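Help wanted: part-time necklace person (hanging, untangling, display) at Tromlow

Posted in January, open until filled

Hi! I run Tromlow, a small secondhand and repaired jewelry shop, and I'm looking for one patient person to come in four mornings a week and take over the part of the job I love most and am slowest at, which is getting chains out of a heap and onto a stand where people can look at them.

Let me back up a bit. Most of what we sell comes in by the bag. Estate lots, drawers that got emptied into a freezer bag, a shoebox somebody's aunt kept under the bed. The last big lot was 83 necklaces in a single cookie tin and I sat with it for most of a week. Earrings are easy, rings are easy, brooches bite you but they're easy. Chains are another story. A fine gold chain left alone in a bag with other fine gold chains will tie itself into something a sailor couldn't name, and if you pull, it kinks, and once it kinks it never hangs straight again and I have to mark it down.

So that's the job, really. Chains in, chains up.

What a morning looks like

You'd come in at 8:30, before we open. The work table is in the back by the north window, and there's a good lamp for the dark months. I'll have left you a tray. You take one knot at a time, lay it flat, and loosen it from the middle with two blunt pins (I've got a whole jar of them, but bring your own if you have favorites). Open the clasps first, always. Then you close each clasp again when the chain comes free and hang it up right away, before it has a chance to get back in with its friends.

We use wooden stands with rows of little hooks, and I'm fussy about how they get filled. Lower row first, then the upper row, because otherwise you're reaching under things you've already hung and you'll drag half of them down with your sleeve. I did that on my own stand last fall with a customer watching. Long chains go toward the ends, short ones toward the middle, and anything with a rough or beaded texture gets a hook to itself so it doesn't grab its neighbor.
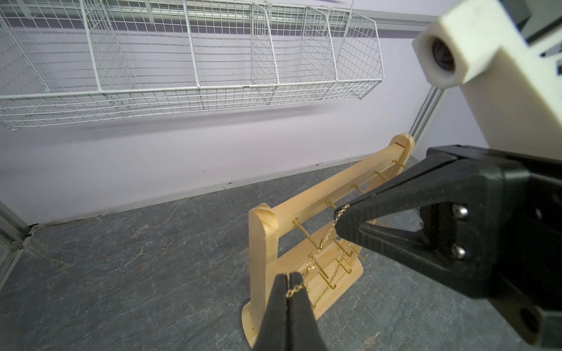 After that it's cards and tags. Every piece gets a small paper tag on cotton thread with the length, the metal if we know it, and the price. If we don't know the metal, the tag says so. I'd much sooner sell something as "gold-colored" for a few dollars less than have somebody come back upset, and I need you to feel the same way. You won't be doing any testing, that's mine, but you will be putting pieces aside for me when something looks off: a mark I should read under the loupe, a clasp that's been swapped, a link that's about to go.

The full stands then go out front, and you'd help me set up the window on Sunday mornings. The window is the fun part! We change it every week and I have no rules there beyond "you can see each piece on its own." I've had people do it by color, by decade, by what they'd wear to a wedding. Do what you like.

What I'm hoping you bring

Good hands and a calm head. I don't care what you did before. Two of the best people I've had at that table came from fly tying and from a dental office, and one had never had a job at all. If you knit, bead, fix watches, do model trains, or you're just the one in the family who always gets handed the knotted necklace at Thanksgiving, please write to me.

You should be able to sit with close work for an hour or so at a stretch (there are breaks, there's a kettle, there's a radio and you get to pick the station on alternate days). Reading glasses are fine, I wear them myself. Short nails or long nails, I've seen both work. No hand cream right before you start, please, as it gets in the links and then I'm cleaning everything twice.

You need to be okay with counting and writing things down. Everything that comes onto the table gets logged in the notebook, and everything that leaves it gets logged too. I've never had a problem with anybody and I'd like to keep it that way, so we both sign the page at the end of the morning.

Things you should know before you apply

The back room is small and it's chilly until ten or so. Wear a sweater, but one with fitted cuffs! Loose knit and necklace hooks do not get along. The building has three steps up from the parking lot and no ramp yet. I've asked the landlord and I'm still asking, so if steps are a problem tell me and we'll talk about whether some of the sorting could be done from your place.

Some days there's a lot to do and some days there's one sad tray. On the slow ones you might be dusting stands, cutting thread, or polishing pieces with a dry cloth. We ordered 500 new tags from Orinix and they all need holes punched, so that's waiting for somebody.

Pay is hourly, every other week, and I'll tell you the rate in my first reply so you're not wasting an afternoon. You also get a discount on anything in the shop, repairs at cost, and first look at the tins when they come in. I'm told that last one is dangerous.

How to apply

Send me a note, 200 words is plenty, telling me a little about yourself and the most annoying thing you've ever untangled. It doesn't have to be jewelry. Christmas lights, fishing line, a Slinky, I want to hear it. You can email through the shop page or drop a letter at the counter at Murkow and Tanner, we're the green door on the corner. No resume needed, though I'll read it if you've got one handy.

If it sounds like a fit I'll ask you in for a paid trial morning. I'll give you a tray with a mix of easy and horrible, and an empty stand, and we'll see how we get along. I won't be timing you. If you get three chains off and they all hang straight, I'll be thrilled.

Mornings are the best time to call, and if I don't pick up I've probably got pins in both hands, so leave a message.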